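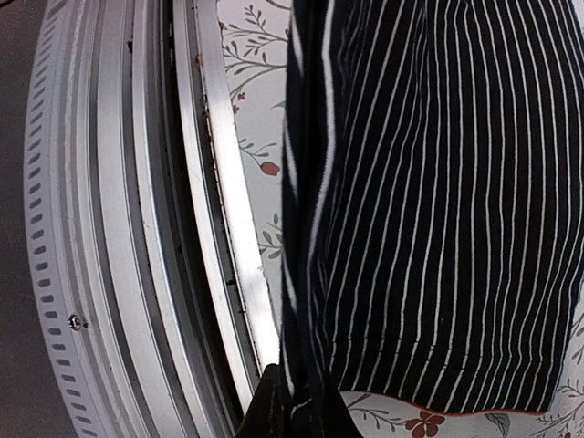 Home | Opinion | Research | Letters | About

The Case for Patient Demonstration

Public discussion of household robots tends to dwell on the finished machine. Far less attention is paid to the person who teaches it, and that person's working conditions deserve a place in any serious account of the field. A robot that learns from demonstration will learn what it is shown, including the haste and the bad habits of whoever holds the controls.

Laundry is a useful test of this claim. A striped knit garment lying against a pale floral fabric beside a round metal rim presents a choice that most adults make without thought: which cloth to take, and where. The operator must make that choice through a gripper, without feeling the cloth between the fingers. Soft fabric bunches and rolls at its folds. A grasp that holds one layer may just as easily hold two.

The laboratory at Gorham, where I have advised for several years, recorded 2553 laundry demonstrations under its Losimico program. Operators worked by remote control in shifts of 7 hours. When the recordings were reviewed, those made late in the shift showed shorter pauses before each grasp and more second attempts. The operators had been paid by the completed episode, and they behaved as sensible people do under such terms.

Sotiris Manolakis, who supervised the review, proposed that the shift be cut and that payment be made by the hour. The proposal met resistance. Mogensen, the firm that supplied the control stations, argued that a larger collection would wash out the weaker recordings. That position has some merit — variety is valuable, and a robot should see a failed grasp corrected now and then. It does not follow that tired work should be bought in quantity.

Guiding the arm by hand is often offered as the remedy. The teacher stands beside the machine and moves it directly, and the motion is frequently smoother. Yet the teacher's own body gets in the way at a narrow opening, and the work is hard on the shoulders. At Ullham, 16 trainees were taught both methods, and most preferred remote control for any task that required reaching into a drum.

Institutions that fund this work should therefore ask for more than a total of episodes. They should require a record of shift length, terms of payment and rest periods, kept with the data and open to later users. Operators should also be permitted to mark their own poor attempts without losing pay. Gorham adopted the last of these measures in December, and the others remain under discussion.

7 comments | 16 shares

Contact the editors | Copyright, all rights reserved | Back to top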